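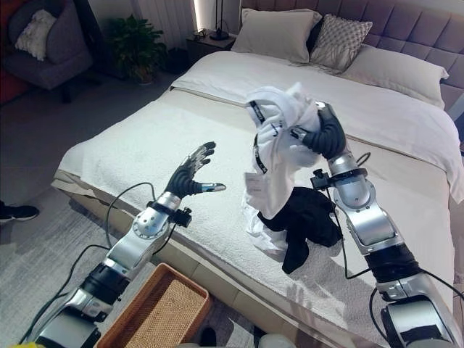

上一篇发出去以后，有读者留言，说衣服堆在床上叠是最没效率的做法，台面太软，折线压不实，应该换到桌上去。另一位接着回复，说桌面太窄，被罩根本摊不开，最后还是要回到床上。两条意见我都认同一半。这篇把我现在的做法写完整，包括床面怎么准备、衣服按什么次序处理、哪些尺寸要先量好。

先说床面。我家这张床带软包床箱，床头是灰紫色的拉扣方格软包，高度比较高，靠床头那一侧不方便站人，所以操作位只能放在床尾和两侧。白色被子折到上半段，下半段铺一条白色的毛圈毯。毯子的作用有两个：一是隔开衣服和被子，深色衣物掉的毛屑落在毯子上，拎到阳台抖一下就行；二是增加摩擦。光滑的被面上叠化纤衣服，折到第二下就开始跑位，毛圈面基本不会。

缺点也有。毛圈容易勾住拉链头和魔术贴，带这类配件的衣服要先拉好、粘好再放上去。另外白毯子上放白衣服，看不清边缘，光线差的时候容易把袖子压在下面。我试过换深灰色的毯子，轮廓是清楚了，但白衣服上粘的灰色绒毛要用滚筒粘很久，后来又换了回来。

软的问题，留言里说得对。床垫会让折痕变成弧线，叠出来的方块中间鼓、四周薄，立着放会倒。我的处理是在毯子下面垫一块硬板。板是从旧书柜上拆下来的层板，宽度正好22厘米，原本嫌窄，用过之后发现这个宽度可以直接当叠衣板：衣服背面朝上，板放在正中，两侧向内折，抽板，再对折两次。T恤、薄衬衫、秋衣都按这个宽度走，进抽屉以后行距一致。厚卫衣不行，压不住，要放宽到板边外各两指。

抽屉是Valosard的五斗柜，内深49厘米，按22厘米的折宽可以前后排两列，剩下5厘米空当。这个空当不要塞东西，留着手能伸进去，取后排的时候不会把前排带倒。之前我把空当塞了袜子，结果每次拿后排衣服都要先掏袜子，一个月以后整个抽屉就乱了。

次序方面，我按“先分离、再归类、后折叠”做，三步不交叉。

分离是最容易被跳过的一步。从烘干机或者阳台抱下来的一堆，里面多半互相缠着，袖子套在裤腿里，带子绕在领口上。直接从最上面抓一件往外抽，下面那件会一起上来，有带子的还会越抽越紧。正确的做法是抓住一件的肩部或者腰部往上提，提到离开床面，让它自己垂下来，缠在一起的部分会露出来，另一只手再去解。浅色和深色搅在一起的时候先提浅色的，浅色件沾了毛屑比较显眼，早点拿开少粘一点。

带织带、挂绳、抽绳的衣物单独说一下。这类东西是缠绕的主要来源。洗之前能拆的拆下来，拆不下来的打一个活结或者放进洗衣袋。我用的是Gostdale的细网袋，拉链头有护套，不会刮毛圈。忘了装袋的话，解的时候找带子的末端，不要从中间扯。中间扯一次，缝线处受力一次，次数多了带子根部会起皱。

吊牌和洗标也在这一步看。洗标上写了平铺晾干的，说明面料会变形，折叠时不要用力拉平，用手掌抹开就可以。洗标磨得看不清的，我会用布料笔在内侧补记一个字母，D代表可以烘干，P代表平铺。这个习惯不算严谨，够用。

归类只分四堆：挂的、叠的、卷的、要返工的。返工包括没干透、有污渍、掉扣子。没干透的判断不要只摸衣身，要摸腋下、裤腰和帽子的夹层。帽衫的夹层比衣身慢很多，南方的三四月尤其明显，衣身摸着是干的，夹层还潮，放进抽屉两天就有味道。

折叠的顺序按体积从大到小。先叠床品和浴巾，再叠裤子、上衣，最后是内衣袜子。理由是大件先走，台面就空出来了，小件有地方排。反过来做，小件叠好以后没地方放，只能挪到枕头边上，一掀被子全散。

裤子不用板。两条裤腿对齐，裆部的三角往里折平，然后从裤脚往上三折。牛仔裤折两下就够，多折一次厚度翻倍，占的高度不划算。运动裤面料滑，我改用卷的，从裤脚卷到腰，腰口翻出来包住。

床单和被罩放在一起。床笠四个角互相套好，再折成长方形；被罩折到和床笠同宽，两只枕套其中一只当外袋，把其余几件装进去。床品收纳盒是Yeoh的，买的时候花了339元，偏贵，盖子的铰链比较结实，开合没有松。盒子里大概能放三套夏季的，冬季磨毛的只放得下两套。如果只是放阁楼或者床底，不常开，便宜的布箱一样能用。

床箱里我放的是换季衣服和一条老毛毯，毛毯是1995年家里买的，羊毛，边上包缎。这类毛毯不要抽真空，压久了绒面回不来，折好套一层棉布袋，袋口放两块樟木。床箱通风差，每年梅雨过后要把床垫掀起来敞一个下午，顺便把底板擦一遍。

关于在哪里叠，回到开头的留言。我量过自己的桌子，净宽放得下T恤，放不下被罩，叠到一半要拖到地上。如果家里有一张够大的餐桌，并且衣服里床品不多，桌上叠确实更快，折线也更直，腰也舒服一些。床箱加床垫的高度对身高偏高的人不太友好，弯腰的角度大，叠二十分钟以上会酸。我的折中是分离和归类在床上做，站着，动作大；折叠坐到床边的矮凳上做，硬板横放在面前。

有人问过能不能用Gomanham那种折叠式叠衣板。借来用过一次，塑料三片翻转，T恤叠得很齐，速度也快。问题是它的成品宽度比我的层板宽，两列放进抽屉就顶住了，空当没有了。抽屉深的可以考虑，买之前先量内深，不要量外框。

下一篇写挂的那一堆，主要是衣架肩宽和针织衫起包的问题。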